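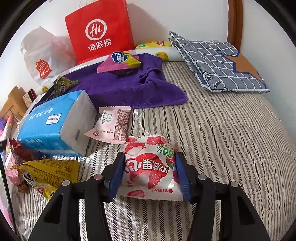

Do old soul and gospel records need anything more than a dry brush before they're played?

Most used ones do, once. A carbon fiber brush takes off loose dust and leaves the rest where it was: fingerprints, smoke film, whatever the last cleaner left behind. After one proper wet wash, a dry brush before each side is enough for years.

I have 904 LPs and a good many more 45s, nearly all bought secondhand, a lot of them gospel from small labels that pressed on whatever vinyl they could get. I've tried most of the advice that gets passed around at record fairs. A fair amount of it is wrong, and some of it costs money.

Wood glue

You spread it over the record, let it dry, and peel it off in one sheet with the dirt stuck to it. I tried it on two beat-up choir records. One came out quieter. The other left a strip of dried glue in the run-in that took me an evening to pick out with a toothpick, and I'm not convinced I got it all. People who swear by this show you the good peel. If you must, use a record you paid a dollar for, and keep the glue off the label.

Dish soap

A drop in a quart of distilled water is fine. The trouble is that people don't use a drop. They squirt it, then rinse under the faucet, and when the water dries it leaves minerals in the grooves along with the soap. That record will crackle more than it did before you touched it. Rinse with distilled water, twice, and shake off what you can before you reach for a cloth.

Rubbing alcohol

Keep it away from 78s. Most of them are shellac and alcohol eats shellac. On vinyl a weak mix is probably harmless, and I say probably on purpose, as I've heard both sides argued loudly by people with nothing to show for it either way. I leave it out. Soap does the job.

Paid fluids

The Vonari fluid comes in a small bottle with a dropper and a lot of talk about molecules. I washed one side of a scratched-up quartet album with it and the other side with my drop of soap. Then I had my neighbor Lama Nassar, who sang alto for years and hears everything, sit with her back to the turntable and tell me which was which. She guessed wrong, then said she couldn't tell and could she please hear the second song again. I finished the bottle and didn't buy another.

Washing, the way I do it

Lay a clean towel on the table. Cover the label with a plastic lid a bit bigger than the label and hold it down with your palm. Wet a soft paint pad, the flat kind sold for trim, and go around with the grooves, never across. Six turns one way, six the other. Rinse the same way with a second pad that has never seen soap. Stand the record in a dish rack, out of the sun, and leave it until it's dry all the way through. Overnight if the weather's damp. In July I give it even longer.

Put it in a new inner sleeve afterward. I'm amazed how many people wash a record and slide it straight back into the dusty paper it came out of.

Warps

The oven trick ruins records. I know somebody whose cousin did it and it worked. I've met the records it didn't work on, and they look like ashtrays. A mild dish warp will sometimes relax between two sheets of plate glass with a few books on top, left for weeks in a room that stays warm but not hot. Sometimes it won't. An edge warp that still tracks is best left alone. You stop noticing the arm going up and down.

Pennies on the headshell

No. If the needle skips, look at the groove under a bright light first. Nine times out of ten there's a speck of something, and a damp toothpick dragged gently along the groove (in the direction of play) will lift it. If there isn't, check that the tracking force matches what the cartridge maker asks for. Adding weight blindly just wears out the needle and the record together.

Static

The Zislow mat is supposed to cure it. I had one for a winter and got zapped as often as before. A bowl of water near the radiator did more, as did getting rid of the shag rug.

Shelving

Upright, snug, never leaning, never stacked flat. Snug means you can pull one out with two fingers. And take the shrink wrap off old jackets if it's tight, whatever the collectors tell you. It can keep pulling as it ages, and I've got a Christmas album with a bent corner that I blame on it, though I can't prove it.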